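Wragg tableware range goes on sale in September, pre-orders open now

MEDIA RELEASE
18/03/2024
For immediate use

Small kitchens, small tables, one cupboard. That's who the new Wragg range is for. Homewares company Hultell today opened pre-orders for Wragg, an everyday set of bowls, plates and table bits, with first deliveries to follow in September.

The range is built around a dark bowl and a wide, low dish in a soft grey-blue. The bowl sits in the dish. Dish goes on the table, bowl goes in the dish, soup goes in the bowl, bread goes round the outside. When dinner's over the pair goes back on the shelf the same way and takes up the one spot.
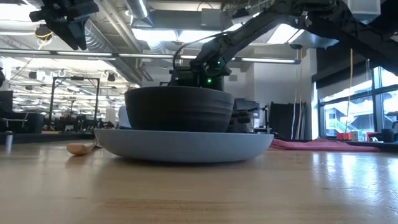 By Derek Holroyd
Hultell media desk

Wragg started with complaints. Hultell's customer line gets a lot of mail about cupboards, and most of it says the same thing — too many shapes, nothing stacks with anything else, the nice plates live at the back and never come out. Last year the company asked customers to write in about what they use on an ordinary night. It got 3094 replies.

The answers were pretty plain. A bowl. A plate with a bit of a lip so the sauce stays put. A fork they like holding. Something soft to wipe their hands on. Very few people asked for a dinner set in the old sense, and a fair number said they'd been given one and wanted rid of it.

"We read every one of them," said Struan Pringle, who headed up the design work. "People were eating pasta out of mixing bowls. One bloke had been using the same cereal bowl for 18 years and sent us a drawing of it. So we worked from what people really reach for and left the gravy boat alone."

The colours took longer than the shapes. Early samples were white and looked fine in the studio, then looked like a canteen on a timber table. The dish went to a light blue with some grey in it, no shine. The bowl went dark. Pringle said the dark bowl was the one the team argued over most, as it shows flour and yoghurt, but it makes rice and noodles and anything with greens look better then they have any right to.

The outside of the bowl has a light ribbing with faint bands running around it. Easier to hold with damp hands, the team reckons. The dish is matte and has a low wall that curves up gently, enough to stop peas.

To go with the crockery there's cutlery and cloth. The fork has silver-coloured metal at the business end and an orange handle, the loudest thing in the range by a long way. The napkin is a strong pink and is meant to be seen. Folded for visitors, scrunched up next to the plate the rest of the week, either is fine. A plain wooden spoon comes with the larger box.

"The orange handle was a joke for a while," Pringle said. "Someone put it on a sample to tell it apart from the others. Then it was the fork everyone took at lunch. We kept it."

A setting for one is a plate, a bowl, a fork and a napkin. Laid out on a bare timber top it doesn't need a tablecloth or a placemat, and the bowl can go off to the side for salad or seconds until it's wanted.
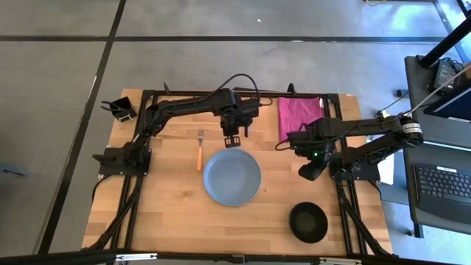
What's in the boxes

Wragg comes in two sizes at launch.

The Wragg Single is one setting. Plate, bowl, fork, napkin. Aimed at students, people moving out for the first time, and anyone who eats at the bench most nights.

The Wragg Table is for a household. Settings for 3, plus the wide dish and the wooden spoon. Why three? The replies again. Lots of couples with one child, lots of share houses, lots of couples who wanted a spare. Extra settings can be added one at a time, same colours, no need to buy the whole box again when something gets dropped.

All pieces will also be sold seperately. Hultell has promised to keep the colours going, so that a bowl bought down the track still matches the first lot.

Care

Crockery and forks can go in the dishwasher. Wooden spoon by hand please, and let it dry standing up. Napkins in a cold wash with darks the first couple of times, pink being pink.

Where to get it

Pre-orders are through the Hultell website and the Giltari shops, which will have the full range out on a table to pick up and handle. Giltari has stocked Hultell gear since the company's first range of mugs and will be the only bricks-and-mortar stockist until the new year.

Shipping and warehousing is being looked after by Didix. Boxes are cardboard and paper all the way through, including the bit that holds the bowl in place. The first version of that insert rattled. The current one doesn't, and Hultell has posted samples around the country and back to check.

Pre-order customers can change the handle colour on their fork up until dispatch. Orange is standard, dark grey is the other choice. Early days but orange is well ahead.

Prices will be on the website with the pre-order form. Trade buyers should ask for the trade sheet, which has carton quantities and lead times.

What's next

A smaller plate is being worked on, for toast and cake. So is a lid for the bowl, which came up over and over in the replies — leftovers, mainly. Neither will be ready for September. Pringle said the lid was on its 2nd go and still too tight.

"You want to be able to get it off with one hand while the fridge is open," he said. "We're close. My kids are testing it and they're brutal."

Hultell will put the call out again for customer letters once the first boxes have landed. Same deal as last time, tell us what you use and what you don't. Drawings welcome.

About Hultell

Hultell designs homewares for everyday use, including mugs, storage jars and tea towels. Wragg is its first full tableware range.

Media contact

Derek Holroyd, Hultell media desk. Interviews with Struan Pringle can be arranged, mornings are best. Loan sets available for food and homes shoots, please give us a few days notice and send them back clean.

ENDS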